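Workshop newsletter, Istton
Issue 45

Bench notes: the garment arm

Work on the Noter arm has moved on since the March issue, when it could reach a piece of cloth and not do much else with it. The arm now picks a garment up by a single point, lifts it clear and sets it down again often enough that we have started keeping proper records. The sorting stage is still on paper.

The main change is at the fingertips. The old pair were wide and flat, and tended to press a fold down into the padding before closing over the top of it. The new pair taper to narrow tips and close on a much smaller area. They were printed in the workshop in 3 versions, and the one fitted at present is the last of these. The first flexed under load. The second was stiff enough but its tips met unevenly, leaving a gap on one side that thin cotton slid out of.

The gripper motor is driven through a Laitinen board, bought second-hand, which reports current draw at the motor. We use that figure as a crude measure of grip. The controller closes the fingers until the current passes a threshold, holds for a moment, then lifts. Setting the threshold took most of two evenings. Too low and heavy fabric drops out during the lift; too high and the motor warms up over a long session. It now sits at 175 in the board's own units, and anyone rebuilding the software should check that the value has survived, as the installer resets it to zero.

Choosing where to pinch is the harder part. The camera at the wrist looks along the fingers, so the last stretch of the approach can be corrected from its own view. The program looks for a raised fold, scores it by height and by how steep the sides are, and aims for the top. Plain fabric gives it little trouble. Large prints confuse it, as the border between two colours can look much like the shadow along a crease. Sports shirts are the worst of the test clothes for this reason, and they have been kept in the set on purpose.

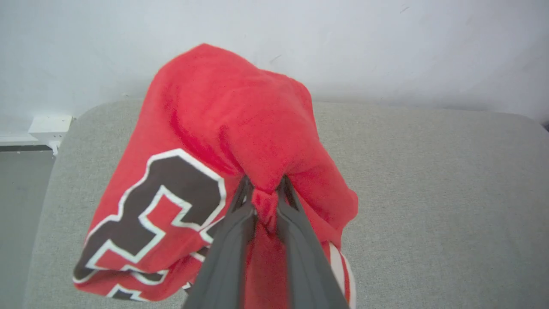
A second difficulty is knowing how many layers have been taken. A pinch on the front of a shirt may hold one layer or both, and from the wrist the two cases are nearly identical. The motor current differs slightly but the spread between fabrics is larger than the difference we are looking for. For the present the program makes no attempt to tell them apart. A member has suggested measuring the finger gap after closing, which would need a better encoder than the one fitted.

The log stands at 443 attempts. Each entry holds the chosen point, the peak current, the result and a still from the wrist camera. Results are entered by hand as held, slipped or missed. Please use those words only — the script that reads the log rejects everything else, including blank lines at the end of the file. Attempts made with the earlier fingertips are stored separately and should not be merged.

Cable routing remains poor. The camera lead runs outside the forearm and pulls tight when the wrist turns past its middle position, so rotation is limited in software until a longer lead is made up. Do not lift the limit to get at an awkward fold. Move the cloth by hand and start the attempt again.

The Alldale power supply has been moved off the floor and its fan cleaned. It should be switched off at the wall after use, and the arm parked first, as the joints have no brakes and the forearm drops when power is removed.

Still to do: the longer camera lead, a mount for a second camera looking from the side, and a tidier way of saving settings between sessions. The drawing for the fingertips is in the shared folder under the Noter name, with the print settings in the same place. If you change the tip angle, save it as a new file.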